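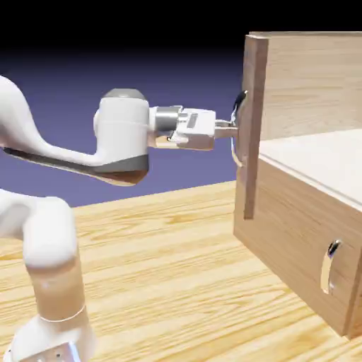

Plano de compras do laboratório: primeiro a simulação, depois o braço

O pedido de equipamento para o próximo ano entra em agosto e a decisão principal está tomada: não vamos comprar o segundo braço já. O dinheiro vai primeiro para capacidade de cálculo e para o mobiliário de ensaio, e o braço passa para a segunda fase.

A tarefa que serve de referência ao orçamento é a do armário. O braço branco aproxima-se, fecha a pinça sobre o puxador de metal curvo e tem de abrir o compartimento sem largar. Na gaveta de baixo há um puxador do mesmo tipo, que fica para a etapa seguinte. Enquanto isto correr em simulação, não gastamos dedos de pinça nem dobradiças, e várias pessoas podem trabalhar ao mesmo tempo.

Sena Gyamfi, que coordena o projeto Jidel, pediu que cada variante da tarefa passe por 200 tentativas simuladas antes de se reservar tempo na máquina real. Com as estações atuais, uma variante ocupa uma noite inteira. A proposta da Serkelex inclui duas estações novas com placa gráfica, montagem e 14 meses de assistência. A da Grevano é mais barata no arranque, mas cobra as deslocações à parte e não cobre as placas gráficas. A preferência vai para a primeira, desde que o prazo de entrega fique por escrito.

Para a fase física, o que mais pesa a seguir ao braço são as peças pequenas, que nos orçamentos anteriores ficaram sempre de fora:

Dedos de pinça suplentes, dois pares
Puxadores de medidas diferentes, 10 unidades
Dois armários iguais, para haver um de reserva
Tampo de mesa e fixações para a base do braço
Cablagem e botão de emergência adicional
Formação inicial para quatro pessoas

Os armários serão feitos pela oficina Gbeho, que já tem os desenhos. Falta confirmar a distância entre o puxador de cima e o da gaveta, porque o modelo simulado e o desenho não coincidem nesse ponto. Quem tiver a versão mais recente do ficheiro deve enviá-la à Sena antes de a oficina cortar madeira.

O seguro e a revisão anual do braço entram na despesa corrente e não no investimento. As equipas que queiram acrescentar material à lista devem indicar quantidade, preço com IVA e a tarefa a que se destina. Pedidos sem preço passam para a ronda seguinte.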